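In Praise of the Small-Town Walking Tour
27 November 2024

I have now taken the Brustow walking tour four times, and I would go again tomorrow if they ran it in the cold months. My family thinks this is funny. They went once, liked it fine, and asked where lunch was.

If you only know walking tours from big cities, you may be picturing a crowd of sixty trailing a raised umbrella. Brustow gets nine people on a good morning. You meet by the old feed store on Doolan Street, you pay your five dollars into a coffee can, and Kylie Whitelaw walks you up the hill and back down again for two hours, talking the whole way. She grew up on Isgate Lane and taught fourth grade for most of her working life, and she still stops dead in the middle of a sentence if she thinks someone at the back can't hear.

What I love is how little of it is important! No president slept in Brustow. No battle was fought there. The tallest thing in town is a water tower that holds less than the one in the next town over (a sore subject). So the tour has to be about other things: why the sidewalk on Doolan changes width halfway down, which porch was moved from one house to another after a divorce, where the creek used to run before they put it in a pipe. You can still hear the creek if you stand over the right grate in spring. I have stood over it with complete strangers, all of us bent double and grinning.

Then there's the Bina Theater, which has 738 seats in a town that had 1,417 people when it opened. Think about that for a minute. More than half the town could have gone to the same movie on the same night, babies included. Somebody drew up that plan, somebody else lent the money, and they built a balcony on top of it. I find that wonderful. It closed, it was a carpet showroom, it was nothing for a long time, and now it shows movies two weekends a month with a projector that sounds like a dishwasher.

People will tell you this kind of history is trivia, and I've had that argument with my friend Fletcher Mahuika more than once. Fletcher likes his history with armies in it. His point is that you can't learn anything general from a porch. Maybe so, but I came home from my first tour and looked at my own street for what felt like the first time, after eleven years of living on it. I wanted to know who planted the row of sycamores and why it stops at the corner. I still don't know, and I've asked everybody.

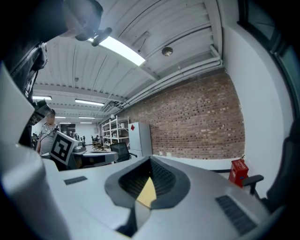 I did get Fletcher to come along in September. He asked more questions than anyone, mostly about the railroad, and he and Kylie got into a long back-and-forth over which side of the depot the freight came in on. She's going to look it up. He's already been to the county library to look it up first.

So my plea is a simple one: if a town near you has one of these, go. Go even if you've lived there forever — maybe especially then. Bring small bills and decent shoes, and ask the question you think is too dull to ask. The guide has probably been waiting years for it. And if your town doesn't have a tour, there is almost certainly a person on your block who could give one, and who would be thrilled to be asked.

Brustow starts up again in the spring. I'll be at the feed store early.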